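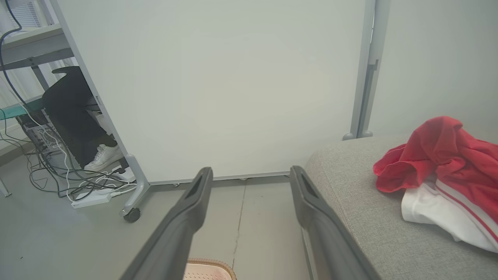 Fig. 7. Wrist view, fingers open, sofa and clothes on the right.

Section 6 - False grip (fault 148)
By Lenka Čierny, Stoltura field support. Revised December
Print this page | E-mail this page

Read this if the arm says it is holding something and it isn't. Written fast after the Clidness site had it twice in one morning. Will tidy up later.

What it looks like

Arm goes to the pile, closes, lifts, carries on to the basket, opens. Nothing lands. Log says GRIP OK all the way through. Then fault 148 on the next pick, or no fault, and it just keeps going back and forth with air.

The bigger worry is the other version. Fingers catch an edge of cloth, lose it halfway, and the arm keeps moving at full carry speed with a sleeve trailing. At Clidness it dragged a shirt off the sofa and down onto some cords. No one hurt. Stop the arm if you see this - don't wait for the fault.

CAUTION: Do not reach between the fingers to free cloth while the arm is powered. A false grip can re-close with no warning tone.

CAUTION: Anyone working at a desk inside the reach circle has to be told before you start. Feet and chair legs count as inside.

Before you start

Small hex key, the feeler strip from the kit, a dry cloth. One person at the stop button the whole time. The test below moves the arm.

6.1 Make it safe

1. Press the red stop. Wait for the wrist light to go out.
2. Move loose cables out of the reach circle. Power strips too. If they can't be moved, shrink the circle in Settings > Reach.
3. Take any cloth out of the fingers by hand. Pull along the fingers, not across.
4. Leave the stop pressed until step 7.

6.2 Check the fingers

5. Wipe both tips. Lint packs into the recesses and the pads stop gripping. Also look for a shiny patch on one tip only - means the pair is out of line.
6. Check the finger screws. Snug, not tight. Overtightening is how Strachan cracked two sets.
7. Release the stop. Keep hands clear. Raise the wrist well above the furniture using the jog keys, then press CLOSE EMPTY. Tips should come together evenly, with nothing held. Look at the wrist view and check that the two fingers mirror each other.

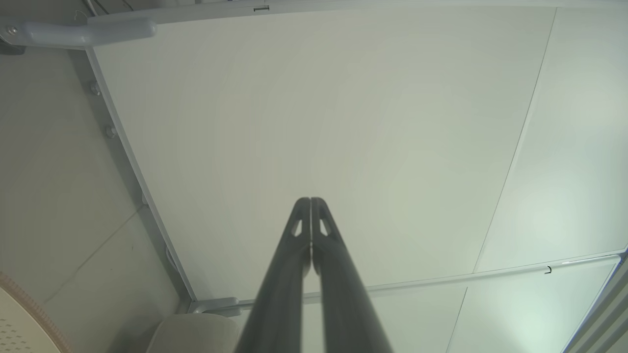

8. If there is a gap, read the WIDTH line. 2 mm or less is fine. More than that, go to 6.3. If one finger leans over teh other, stop here and order a new pair.
9. Press OPEN. Repeat the close and open a few times. The WIDTH number should come back the same.

6.3 Reset the empty width

What goes wrong: the controller learns an "empty" width when it is first set up. Pads wear, the real closed width changes, and the controller takes the difference for an object. That is your GRIP OK with nothing there.

10. Settings > Gripper > Empty width > Learn.
11. Keep hands and cloth away. The fingers close three times.
12. Set hold check to 800 ms. Older units shipped with it off. Without it the controller only looks once, at the moment of closing, and never again during the carry.
13. Save. Restart the controller, not only the app. The value is lost otherwise.

Note: the cycle counter does not reset by itself. Relearn the empty width every 2,000 closes, and any time fingers are changed.

6.4 Test pick

14. One garment, on its own, flat on the seat. Carry speed at the lowest setting.
15. Run one pick. Watch the cloth, not the screen.
16. If it drops, the log must show GRIP LOST and the arm must stop before it reaches the basket. If it carries on, press stop and take the unit out of use. Don't run it slow and hope.
17. Good result - try a pile, then bring the speed back up one setting at a time.

Send us the log either way. Include the WIDTH readings from before and after, we keep forgeting to ask.

Comments (4)

Wilma Dunbar
Step 13 got me. I restarted the app for two days. Could that be in bold?

Euan MacLeish
We get 148 on thin shirts even after relearning. WIDTH reads the same empty as with one layer in there. Is there a setting for that?

Lenka Čierny
Euan - no, single thin layers are too close to empty. Have it pinch a fold. Porusmont does it that way, section 9.

Seija Hirvonen
Menu on ours says "Zero width" and not "Empty width". Same thing I assume?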